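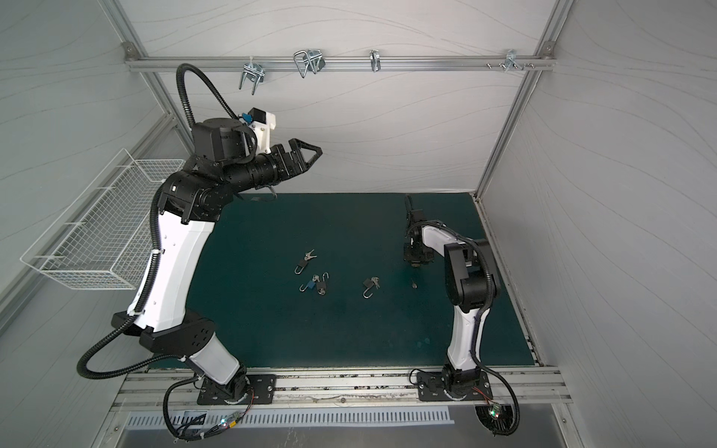
Brurkby Shared Workshop: questions we get a lot

Bench hire first, as it's most of the email. You book by the half day, morning or afternoon, and you get the bench, the vise and a stool. Tools are extra unless you're a member. Want a dark top like the teal-green one up top? Ask for it when you book, the standard ones are pale wood and show every drop of glue. Cushions not supplied, bring one.

How do I join?
Fill in the form at the desk or online. Bring ID. Induction takes an hour, Triin does them, mostly evenings. No induction, no key fob, sorry.

What does it cost?
100 for the year, or 10 a month. Half-day bench hire for non members is on the price sheet by the door. Students get the first month free, just show a card.

Do you do refunds?
Month ones no. Year ones yes, whatever full months are left. Email, don't phone, we need it in writing.

Can I bring my kids?
Over 12s yes, with you, at your bench, closed shoes. Under 12s only at the family sessions. Next ones are in April, they fill up fast so put your name down.

Can I leave a project overnight?
Yes if it fits in a locker. Bigger than that goes on the drying rack with your name and a date on it. Things with no name go to the swap shelf after two weeks. Please please label stuff.

How should I store hand tools at home?
We get asked this at every induction. Off the floor, somewhere dry. A rail with hooks is good for anything with a hole in the handle, and a mesh basket for the odds and ends lets you see whats in it. Wipe steel with an oily rag before you put it away. Don't pile chisels in a drawer. 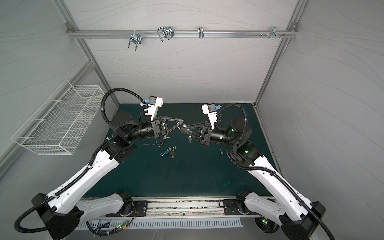
Hooks on a rail, wire basket to the left.

What kind of hooks?
Whatever holds. Doubles for heavier tools, singles for brushes and squares. Spring clips for gloves and rags. Check the rail is fixed into something solid before you load it up, plasterboard plugs on their own won't do.

Which glue do you stock?
Just the ordinary white and the waterproof one. Epoxy you bring yourself and use by the window with the fan on. Hide glue, ask Dalia, she has a pot going some evenings.

Is there parking?
Four spaces out back off Lepik Lane. Unload and move if its busy. The 141 bus stops at the corner, runs late enough for evening sessions.

Can you fix my chair?
No, but we'll show you how. Repair night, first come first served, doors at 6:30. One item each. No upholstery, no electrics. Wobbly legs are fine, we do loads of those.

Are you the same people as Catitz?
Different place. They do pottery, we share a landlord. If you want the kiln, that's them, ring their bell not ours.

Where do offcuts come from? Can I have some?
Stadent drop off a crate when they have one. Free to members, one bag per visit, leave the long bits for the people who need long bits. No painted or treated wood in the stove at home!!

I lost my key fob
Tell us the same day so we can switch it off. New one is 10.

Question not here?
Email the desk. Dalia Jankauskaitė does bookings and money, Triin Venckus does inductions and anything broken. Replies usually next day, slower in summer.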